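Unit 5: Diluting essential oils

Essential oils are sold neat and are too strong for bare skin. They are mixed into a carrier oil such as sweet almond or grapeseed. Strength is given as a percentage of the total volume. The Nevwood tables assume 100 ml batches.

For a 5% blend, measure 5 ml of essential oil and top up to 100 ml with carrier – do not add it to a full 100 ml.
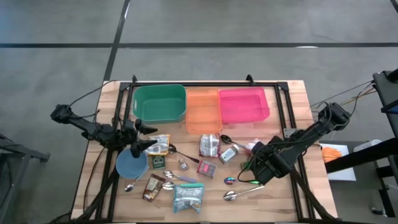
Storage

Use dark glass, filled nearly to the neck. Keep blends below 15 °C where possible. Label each bottle with the oil, strength and month of mixing.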